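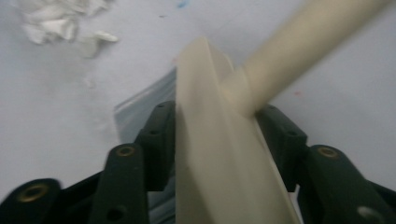 How to Clean Plastic Kitchen Utensils

Plastic spatulas and spoons pick up a greasy film over time, and dish soap alone often leaves it behind. A baking soda soak takes most of it off.

1. Scrape off any food and rinse the utensils in warm water.

2. Fill a basin with warm water and stir in 100 g of baking soda. Keep the water below 61°C.

3. Lay the utensils flat so they are fully covered. Leave them for 9 minutes.

4. Scrub with a soft brush. Go over the edges and the spot where the handle meets the blade, where grease collects. Don't use steel wool, as it scratches the plastic.

5. Rinse well and stand them in a rack until dry.

For tomato or curry stains, rub on a paste of baking soda and water and leave it overnight. Throw out any piece that has cracked or melted at the tip.

Updated 7/14/26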